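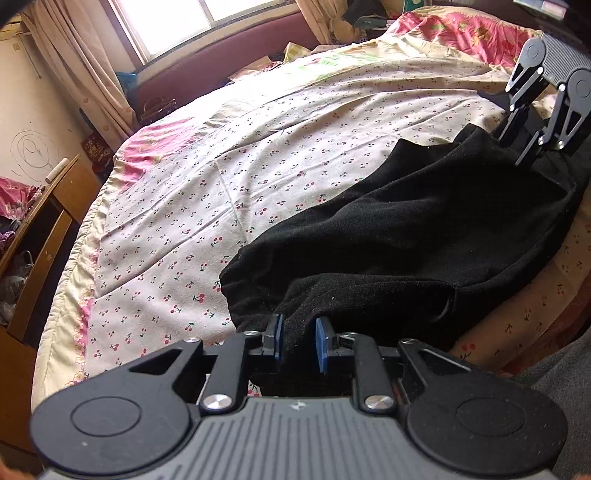

I bought the Plidon bedding set in January, when the old duvet cover finally split down the middle, and I've been meaning to write something up ever since. It's the cherry one with the flowery border. I wanted plain oatmeal, my daughter wanted cherries, and you can guess who won (no regrets, it cheers the room up no end!).

First thing to say is that it's soft straight out of the packet – properly soft, not that papery feel you get with cheaper sets. The Flollach shop had 200 reviews on it when I ordered and half of them moaned about fading. Mine gets a wash most weeks at forty and the red is still red.

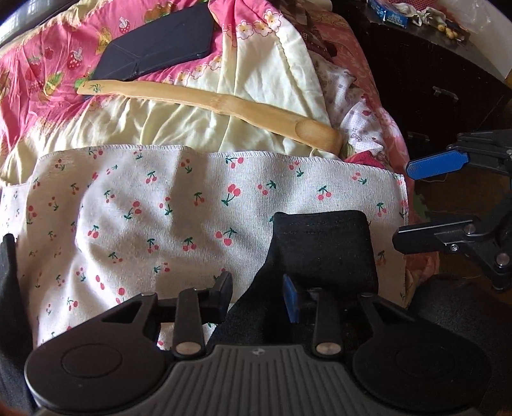 Creasing is my main grumble. It comes off the line looking like a map of the Alps and I do not iron bedding, sorry. The stitching makes up for it though, because the overlocked hem along the cherry cloth is neat and straight and I haven't found a loose thread yet. I mix it with the pink strawberry quilt cover when it's chilly and they look lovely together.

My other grumble is lint, or more exactly what a pale bed does to your dark clothes. I fold all the washing on the bed, and every speck on a black jumper suddenly shouts at you. I tried the sticky Kravchuk roller and went through sheets of it like nobody's business. A damp rubber glove works just as well and costs next to nothing.
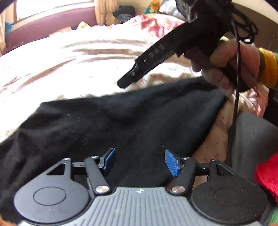

Black cloth on a pale sheet: bits of lint show up straight away.

Size-wise, the double is generous. It covers our mattress with plenty hanging over each side, and my friend Ustyna Antoniuk has the same set on a slightly bigger bed and says it still tucks in. The buttons are a bit fiddly – I'd have paid extra for a zip.
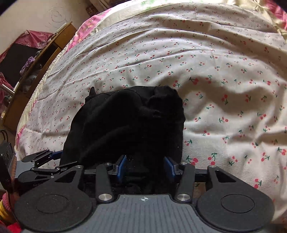
Little red cherries and green stems on the white quilt, with a black garment bunched on it.

Would I buy it again? Yes, and I've got my eye on the Culen pillowcases to go with it. Four stars from me, and I'd give it the fifth if they sorted those buttons.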